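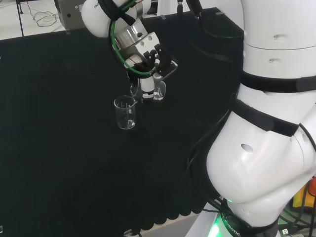
Weicheres Wasser für Kundley: Im Oktober geht es los

26. Januar 2021

Wer in Kundley wohnt und einen Wasserkocher besitzt, darf sich freuen. Die Dakden, unser Wasserversorger, hat gestern Abend mitgeteilt, dass das Wasserwerk Drorkine eine zentrale Enthärtung bekommt. Ab Oktober soll das Wasser im ganzen Stadtgebiet deutlich weicher aus dem Hahn kommen. Ich habe die Mitteilung zweimal gelesen und dann erst mal meinen Wasserkocher angeschaut, der innen aussieht wie eine Tropfsteinhöhle (ja, ich weiß, Essig, Zitronensäure, ich komme bloß nie dazu).

Für alle, die neu hier sind: Unser Wasser ist hart. Richtig hart! Es kommt aus den Brunnen oberhalb von Drorkine, läuft dort durch Kalkstein und nimmt eben alles mit, was es unterwegs so findet. Gesund ist das, daran gibt es nichts zu rütteln, Kalk besteht im Wesentlichen aus Calcium und Magnesium. Aber mein Tee hat seit Jahren diese graue Haut obendrauf, die am Tassenrand kleben bleibt, und die Duschtür bei uns im Bad habe ich innerlich längst aufgegeben.

Geplant ist eine Anlage, in der dem Wasser ein Teil des Kalks entzogen wird, bevor es ins Netz geht. Die Dakden spricht von einer Schnellentcarbonisierung, ein Wort, für das ich beim Tippen drei Anläufe gebraucht habe. Vereinfacht läuft das so: Man gibt Kalkmilch ins Wasser, der gelöste Kalk setzt sich an feinen Sandkörnern ab, und am Ende hat man kleine Kügelchen, die man unten aus dem Behälter herausholt. Die Kügelchen sollen an Betriebe in der Umgebung gehen, zum Beispiel als Kalkdünger für die Felder. Das finde ich ziemlich charmant, muss ich sagen.

Gebaut wird neben der alten Filterhalle. Die Straße nach Drorkine bleibt während der Arbeiten offen, nur der Fußweg am Zaun entlang wird gesperrt. Wer dort mit dem Hund geht, muss also bis in den Herbst außen herum, über den Hang. Bei Matsch ist das kein Vergnügen, und Matsch haben wir ja gerade reichlich.

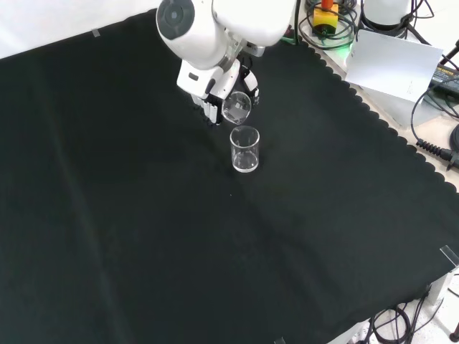
Interessant wird es beim Zeitplan, denn umgestellt wird in zwei Schritten. Zuerst ist die Siedlung Magaña dran, 492 Haushalte, die an einer eigenen Leitung hängen. Dort wird man also schon weiches Wasser haben, während wir unten in der Altstadt noch brav weiterschrubben. Wenn in Magaña alles läuft, folgt der Rest der Stadt, laut Dakden noch im selben Monat. Ein bisschen neidisch bin ich schon, das gebe ich zu, auch wenn es nur um ein paar Wochen geht.

Und was kostet der Spaß? In der Mitteilung steht, dass der Wasserpreis in diesem Jahr bleibt, wie er ist. Über das nächste Jahr schweigt sie sich aus. Ich habe bei der Dakden angerufen und nachgefragt und bekam die freundliche Auskunft, die Kalkulation sei noch nicht abgeschlossen. Man wolle die Kundinnen und Kunden schriftlich informieren, sobald die Zahlen stehen. Das kann jetzt alles Mögliche heißen. Ich bleibe dran und schreibe es hier hin, wenn ich mehr weiß.

Einen Teil der Mehrkosten holt man wohl zu Hause wieder rein. Weniger Waschmittel, weniger Entkalker, weniger Regeneriersalz für die Spülmaschine, dazu Heizstäbe, die nicht mehr unter einer Kruste arbeiten müssen. Ob sich das am Ende ausgleicht, hängt vermutlich davon ab, wie viel man wäscht und wie oft man sich bisher überhaupt ums Entkalken gekümmert hat (ich sage dazu nichts mehr).

Wichtig ist die Sache vor allem für Leute, die sich eine eigene Enthärtungsanlage in den Keller gestellt haben. Die muss nach der Umstellung neu eingestellt werden, oder man nimmt sie gleich ganz außer Betrieb. Eine Nachbarin von mir hat sich erst im vergangenen Herbst so ein Gerät für 700 Euro einbauen lassen, und ihre Begeisterung gestern am Gartenzaun hielt sich, sagen wir mal, in Grenzen. Einen Zuschuss oder eine Entschädigung wird es nach Auskunft der Dakden nicht geben. Wer gerade mit dem Gedanken spielt, sich etwas anzuschaffen, sollte damit also lieber noch warten.

Auch die Spülmaschine will umgestellt werden. Bei den meisten Geräten gibt man den Härtebereich irgendwo im Menü ein, bei älteren dreht man an einem Rädchen im Salzbehälter, das natürlich klemmt. Wer weiter auf »hart« spült, verbraucht unnötig viel Salz und bekommt womöglich trübe Gläser. Beim Waschmittel gilt dasselbe: ab der Umstellung bitte die niedrigere Dosierung auf der Packung nehmen. Und für Aquarien empfiehlt die Dakden, das Wasser in den ersten Wochen öfter zu testen und nur kleine Mengen auf einmal zu wechseln. Manche Fische mögen unser hartes Wasser nämlich sehr gern und werden vermutlich nicht in den Jubel einstimmen.

Schmecken wird das Wasser auch etwas anders. Wie sehr, darüber wird schon jetzt heftig diskutiert, in unserer Nachbarschaftsgruppe standen heute früh 100 neue Nachrichten, und bestimmt die Hälfte davon drehte sich um Kaffee. Die einen erwarten endlich einen vernünftigen Espresso, die anderen fürchten eine fade Brühe. Ein Vorschlag lautete, man solle sich jetzt schon ein paar Flaschen vom alten Wasser abfüllen und im Herbst blind verkosten. Von der Idee würde ich abraten, Leitungswasser wird nach monatelangem Herumstehen nicht besser, aber ein frischer Vergleich mit jemandem aus Magaña, solange unten noch das alte Wasser fließt, wäre doch was! Ich bringe gern Tassen mit.

Eine Infoveranstaltung im Saal wird es vorerst nicht geben, die Gründe kennen wir alle. Stattdessen verschickt die Dakden im Frühjahr ein Faltblatt mit den neuen Härtewerten und den wichtigsten Einstellungen für Haushaltsgeräte. 600 Exemplare liegen zusätzlich im Kundenbüro am Markt aus, für alle, die es gern doppelt haben oder deren Briefkasten gewohnheitsmäßig alles verschluckt. Das Büro öffnet derzeit nur nach Anmeldung, die Faltblätter soll man sich aber aus einem Kasten neben der Tür nehmen können.

Fragen nimmt die Dakden telefonisch und per Mail entgegen, die Kontaktdaten stehen auf der letzten Wasserrechnung. Ich habe selbst auch noch eine, nämlich ob sich der alte Kalk in den Hausleitungen durch das weichere Wasser nach und nach löst und dann bröckchenweise im Sieb vom Wasserhahn landet. Am Telefon konnte man mir das gestern nicht sagen, man wollte im Werk nachfragen und zurückrufen. Die Antwort trage ich hier nach, sobald ich sie habe.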